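3.2 The cutlery task and how we ran it

By the second half of semester our student group had got pretty good at picking up blocks, and frankly we were all sick of blocks. I'd been pushing for something you would find in an ordinary kitchen, and Orla Hennessy (who ran the build sessions and kept the logbook) suggested chopsticks. They're thin, they roll, they cross over each other, and everybody in the club already had strong opinions on how to hold them. So the cutlery holder became our third and last task, after the block tray and the towel fold, and it's the one I'd most like other student teams to have a go at.

We worked with a hand-held gripper for all of it. You carry the tool yourself, close the fingers on the thing you want, move it and let go, and the recording becomes one demonstration. Each of us had a short practice block before any of our runs counted. We filed the demonstrations under two headings, Jorovholm for taking items out and Flendau for putting them back, named after towns in a board game we play at lunch. The names stuck, so I'll use them here too.
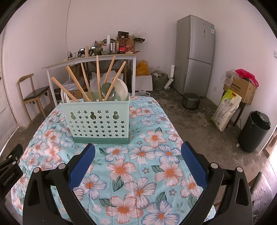
My own interest was in the approach, meaning the bit before the fingers touch anything. I'd assumed we could teach one tidy approach, straight in and level, and then vary the closing point. That idea didn't last long! With sticks fanned out at different angles, some leaning left, some leaning right and one nearly upright in the centre, a level approach suits perhaps one of them and is awkward for the rest. Add a ladle-like spoon standing in among them and you have to choose your side before you go in. We ended up asking each operator to say out loud which item they were after, then roll the wrist to match its lean. Orla wrote the calls down and we used them as labels later. It felt a bit silly for the first session and then it was just what we did.

The Flendau runs were slower. Picking a stick up off a flat cloth is a different job from pulling one out of a holder, as there's hardly any height to get the pads around, and a busy floral print does the vision side no favours. We tried a plain cloth for one session and went back to the flowers, because I wanted the model to cope with a table somebody might really eat at.
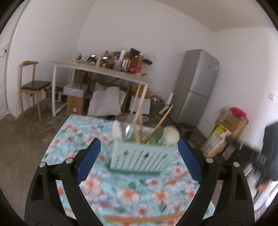
Figure 2. Utensils in the holder, with one thin chopstick and another wooden stick on the cloth.

We planned 400 demonstrations, 100 from each of four operators, and got them all, though the last few were recorded by people who badly wanted their tea. After cutting them into single grasps we had 3,464 clips. I did the trimming with a little script we call Fillau, and checked the cuts by eye over a couple of evenings in December. The script's main fault is that it treats a long hesitation as the end of a grasp – and beginners hesitate a lot – so their clips needed the most fixing. The corrected labels were frozen on 18/04/2019 and everything in Section 4 uses that version.

One thing I'd change is the scoring. We used the De Graaf sheet from our earlier block trials, which only has room for success or failure, and a chopstick that goes in but knocks its neighbour sideways is neither. Orla started pencilling a small "n" in the margin for those. We've kept her marks in the logbook, but they aren't counted in Table 3.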